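An afternoon at the Fanudeck open house

Fanudeck opened its workshop to visitors in April, and I went with one question in mind: can any of this do the chores in a small shop or a house yet?

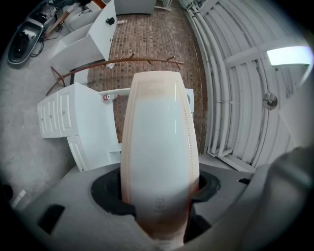 Gripper view, with the white cabinet and countertop behind.

The building is on the Vumetex side of the industrial park, and parking is free if you come in by the back road. Coffee was in the front office. Around 18 of us showed up for the first tour, mostly people who run small businesses. I have a repair and cleaning supply store with 4 employees, and we spend a lot of the day putting things back where they belong.

Zoila Chambi led the tour. Her family's firm, Chambi, supplies shelving and paid for part of the work. She said the group is collecting demonstrations of ordinary jobs with hand-held grippers. A person does the job while holding the tool, and the recordings are used to train an arm. The jobs on the list were clearing a counter, closing drawers, standing up cans that have tipped over, and moving things from one surface to another. They had 600 recordings of the counter job alone.

We then watched the arm try it. It cleared 9 items and took long enough that two people went back for more coffee. It dropped one and went back for it without help, which I had not expected. The drawers went worse. It pulled one out fine and then pushed on the wrong part of the front, and Eliécer Ticona had to stop it and reset.

I asked him about soft things, like rags and bags. He said those are next year's problem. I also asked about price. He would not give one, and said Iltov, the company that would sell the arm, has not decided between leasing and selling.

My own view is that it could do one job on one counter overnight, when speed doesn't matter. It could not close up my store. A new hire learns the drawers in a morning.

They plan another open house in the fall. I will go back if the drawers are working.

Contact | Copyright, all rights reserved | Back to top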